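Teaching by hand at Onda: a talk with Yoon-hee Ryu

Interview by Declan Ó Conaill

Yoon-hee Ryu started out with a joystick. Her first job after school was at a packing plant in Dudville, where she steered an arm from a booth on the other side of a glass wall. She was supposed to show it how to put soft pouches into cartons.

"You'd watch two screens and guess how deep the box was," she says. "I could do it, but I was slow, and I did it the way a person does when they can't feel anything. The arm learned that. It hesitated in the same spots I did."

She now runs demonstrations for Onda, a small company that trains arms to handle laundry. The project is called Muladlow, after the street where the first office was. When I visited in December she had a pair of grippers on the table between us and opened and closed one of them while we talked.

The idea is easy to state. A person holds the gripper, does the chore, and a camera on the tool records what the fingers did. Later the recordings are used to train an arm that carries the same kind of fingers. Onda has kept 2,516 demonstrations so far. Another 427 were thrown out.

I asked what gets a demonstration thrown out.

"Mostly speed. People forget they're holding a tool and go at it the way they'd fold at home. Or they let go with one hand and smooth the cloth with their palm. The arm doesn't have a palm."

She has not given up remote control. Onda still has a station where an operator moves two arms at once, and she uses it to check whether a motion that felt fine in the hand is one the arms can reach. "If I can't repeat it at the station, I don't want it in the set. My elbow bends in ways theirs don't."

New people get eight practice runs before anything counts. She sits next to them for the first few and says very little. The most common mistake, she says, is gripping too early, before both fingers are on the same layer of fabric.

Most of the recording is done in homes. Onda tried a rented studio with a plain white mattress and one lamp, and the arm did well there and badly everywhere else.

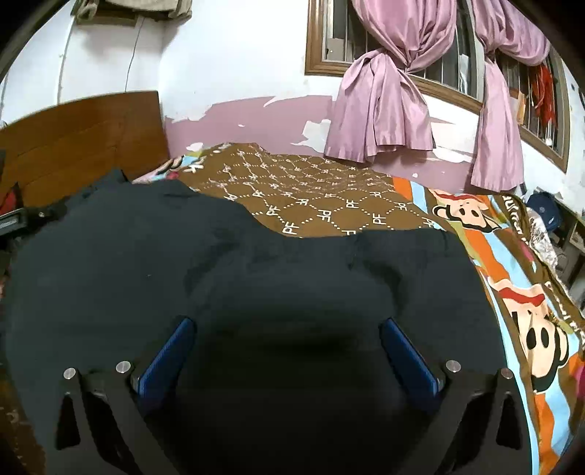
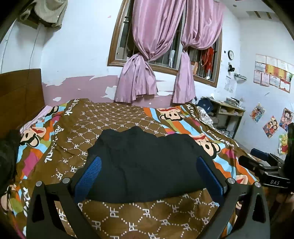 A dark garment on the bed, between the blue finger pads.

Ryu would like to talk about bedding for longer than I had planned. She thinks people who write about folding pay attention to the shirt and forget what's under it. With a plain sheet, she says, an arm can get by on finding the one thing that isn't white. "Then you put it over a blanket with monkey faces and stripes and letters all over, and it has to know what cloth is." She likes dark clothes for a different reason. The folds are hard to pick out on a screen, so the person doing the showing has to be careful about where the edge is, and she can tell from the recording who was careful.

Her next set is towels. She expects them to be easier to grip and harder to finish neatly, and she wants each one folded by at least two people so the arm doesn't copy one person's habits. A second group, working out of Yensuk, will do the same towels by remote control for comparison.

I asked if she still folds her own laundry. She said she does it at night, with the radio on, and that she has started pinching the corners with two fingers.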